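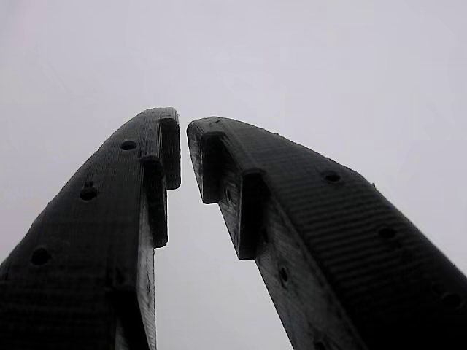 I finally had my brown boots resoled. I bought them in Olville six years ago, when the shop on the corner was closing out its winter stock, and I've worn them most days between October and April. By this spring the left heel was worn down on the outside edge and the stitching had started to go near the toe.

The first place I tried wanted $150 and six weeks. I could get a new pair of something for that, so I put them back in the closet and forgot about them until Daniyal Memon at work mentioned Rind, a small repair shop in Tidstead. They do shoes, belts and a few bags. It's a 19 mile drive and parking is bad before ten.

The woman at the counter pressed on the insole, bent each boot once, and said the uppers were fine. She gave me a choice of leather or rubber. I went with rubber. Leather looks better from the side but I walk on wet pavement a lot and I've slipped before.

They were ready in eight days. The new soles are a bit thicker than the old ones and my jeans sit differently over them. The heels are even again. She also replaced the laces, which I hadn't asked for, and didn't charge me.

The first two days were stiff. I wore them to Nandness and back on Saturday with thick socks and got a small blister on the right side. By Tuesday they felt normal.

I have a pair of black loafers that need the same thing. Rind closes for two weeks in August, so I'll probably take them in before that.

Posted July 11, 2019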